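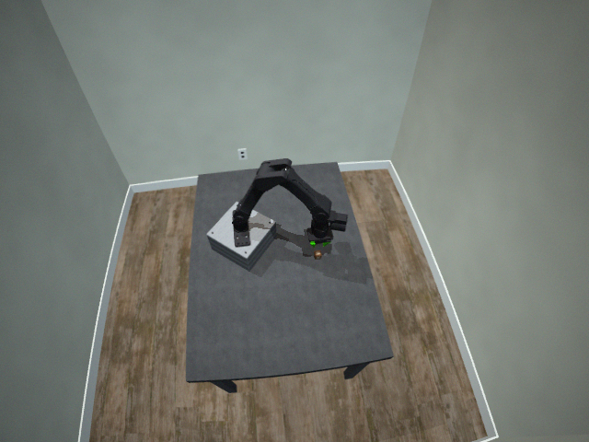
Kyung-hwa Tak asks why we pay for a second arm before the first one has earned its table, and wants the answer in the notebook so that it can be found in April.

Notebook, March, 9:40

My answer. The second arm is not in this round. What I plan to buy now is the table, the base and the gripper, and the arm stays the one from Koskela. In the simulation I keep the arm on the left side of the table and the small part to the right of it. I would like to order the real table only after this layout is fixed.

Budget line is 2,000 for everything except the arm. Quotes so far:

Table, Burkinbridge: 692, delivery included
Gripper with cable, Wuvetti: 928
Sum 1,620, so 380 is left for the base

Tosov wants 422 for a ready base plate with spacers. It is 42 over. Hanne thinks they will go down if we take the plate without the surface finish. I have written to them, no reply yet.

Still open:
- bolt pattern of the arm foot, I must measure it myself, the drawing we have is an old revision
- does the Wuvetti price include spare fingers? Maribeth to ask
- where the power comes from. I do not want a cable across the floor

14:15. Maribeth called Wuvetti. Spare fingers are not included and they will send a separate price. I moved the gripper order to next month and left the table as it is.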